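Skovum Open Day (robotics)

From the Clakus community wiki. Article needs cleanup, see talk page.

The Skovum Open Day is a yearly public visit to the Skovum automation workshop, held in September. Main draw is the two-arm tabletop demonstration, usually just called "the cell". Also a short tour, a parts table and a question period at the end. Free entry, sign-up at the door.

Background

Skovum started as a shared workshop for small automation jobs. Mostly fixtures, feeders, sorting rigs. Public visits were at first a side thing, one evening with a handful of neighbors and a pot of coffee. Became a proper open day once Jornis, a local parts supplier, offered to lend tables and lighting. Attendance for the most recent one was 500 over the whole day, counted from the sign-up sheets. Earlier years were not counted, or the sheets got lost.

The workshop floor is one long room with a loading door at the east end. Cells stand along the north wall. Visitors keep to the south side behind a painted line. Line was yellow, then repainted blue, some older write-ups still say yellow.

Name

"Skovum" is the workshop. "Clakus" is the wiki and the mailing list, run seperately. "Miranda" is the control program used in the two-arm demonstration, not a robot, although a lot of visitors leave thinking it is. See Common mixups.

Program of the day

Doors at 10 in the morning. First demonstration half an hour later, then repeated until late afternoon with a break for lunch. Each showing is short. Groups capped at 31 people, the most the south side takes with everyone still able to see. Latecomers wait for the next group.

Order of a normal visit:

Sign-up and floor rules
Walk past the fixture benches
Two-arm demonstration
Parts table (handling allowed)
Questions

School groups get the same visit with a longer stop at the parts table. No separate schools day so far, though it comes up on the mailing list every spring.

The two-arm demonstration

Two black arms, each with a parallel gripper, mounted at the front of an enclosed cell. Aluminum framing, patterned black walls on the sides and back, gray marble-look table surface. The work is plain household and workshop stuff: a tray or bin, a screwdriver, scissors. Kept that way on purpose, visitors know what the objects weigh and how they would pick them up themselves, so the hard parts are easier to talk about.

Main subject of the talk is reaching into and around a shallow container. Sloped or raised sides leave little room for fingers. A long thin tool lying on the diagonal can be grabbed at the handle or at the shaft and the two are very different jobs. Handle: thick, easy to close on, but it rolls. Shaft: thin, needs a precise approach, but once gripped the direction of the tool is known.

Second subject is sharing space. Two arms over one small table means each has to stay out of the other's way, and the speaker spends a good while on who moves first.

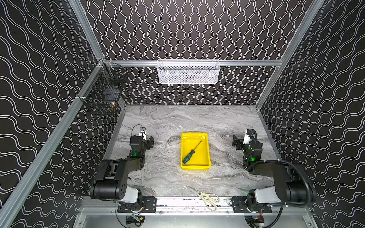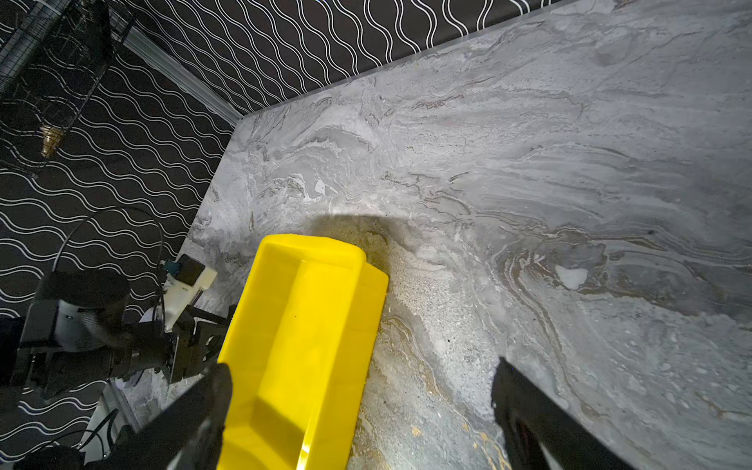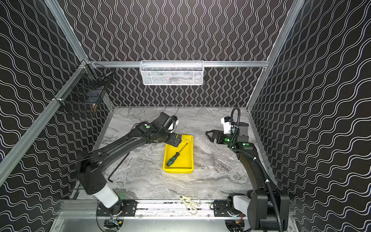
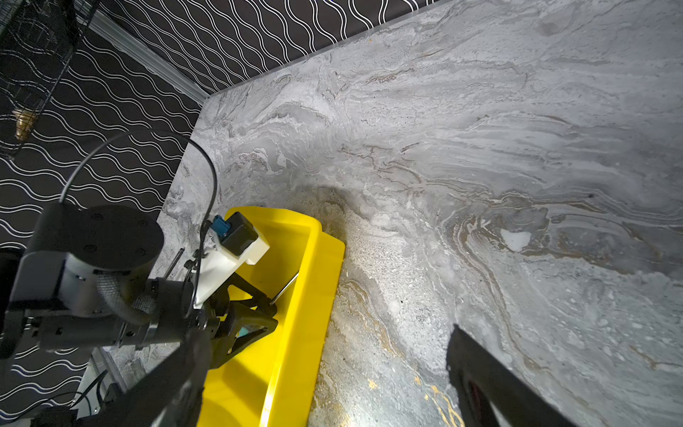 Work at the yellow container in the two-arm cell, marble-patterned table.

Can an arm like this be stopped by hand if something goes wrong?

Visitors should never try. Every cell at Skovum has a stop button on the operator's side, and the operator stands next to it for the whole demonstration. Pressing it cuts motor power. The arms then sag a little, so hands stay out until the operator has checked and called the cell clear.

Cameras and views

Cell is watched from more than one place. There is a wide view over the whole table, and small views from the wrists. Talk compares the two. Wide view is good for where things are relative to each other, poor for the last inch. Wrist view is the opposite, very good near the fingers and nearly useless for the rest of the room. An arm can also block the wide view of the thing it is reaching for. Usual reason given for having both.

Light matters a lot. The loading door is kept shut during showings, morning sun across a table changes shadows enough to upset the pictures. One year the door was left up for the first two showings and both had to be restarted.

Miranda

Control program. Written at the workshop, in use since the second open day. Keeps the two arms in step, logs the joint positions and saves the camera views next to them with matching times. The log for one showing is kept as a single run. At last listing the archive held 1,000 runs, practice runs included. Not all usable. Runs where a camera dropped out are marked but not deleted.

Two ways of working:

Guided. An operator leads the arms through the task, Miranda records.
Playback. A stored run is repeated, table set up to match. Works only if objects are put back very close to where they were.

Playback is the one visitors find most suprising, mainly when it fails. Move the container a thumb's width and the fingers close on nothing. The speaker does this deliberately in most showings. Good lead-in to why people want arms that look before they reach.

Parts table

After the demonstration. Spare gripper fingers, a worn gear set, brackets, cable samples, an old joint opened up so the inside can be seen. Jornis supplies most of it. Everything may be handled except the opened joint, which is greasy and has sharp shims. Printed brackets get the most attention, people ask what they cost. Answer is usually plastic is cheap and the time isn't.

Cable samples are there to show wear. Cables at a joint bend thousands of times and go long before the motors do. Loops are left slack for that reason, too tight and they snap, too loose and they catch on things. Spares kept in a drawer under the bench.

Floor rules

Stay behind the line
No flash
Bags on the hooks, not on the floor
Small children held by the hand near the cells
Ask before touching anything not on the parts table

Photos without flash are fine. Flash was allowed at first but it washes out the wrist views.

Common mixups

Miranda is the program, not the left arm or the right arm. The arms have no names, only L and R on the operator's sheet.

The open day is not a trade show. Nothing is sold. Jornis takes no orders on the day.

Clakus does not run the event. Mail sent to the list asking for tickets goes unanswered for weeks, just turn up.

Access

Step-free from the loading door side, ask at sign-up and it will be opened between showings. Main entrance has two steps. Parking on the street only. Bikes along the fence.

Reception

Write-ups on the mailing list are mostly friendly. Usual complaint is the wait, 31 to a group makes for a slow line around noon. Second complaint is that the screen showing the wrist views hangs too high for kids. Was lowered once, then moved back up after it was bumped. A second screen has been talked about.

See also

Parallel gripper
Workcell
Miranda (control program)
Jornis parts list

Talk page notes: attendance figure needs a source. Section on the first open day still missing, whoever has the old sign-up sheets please scan them.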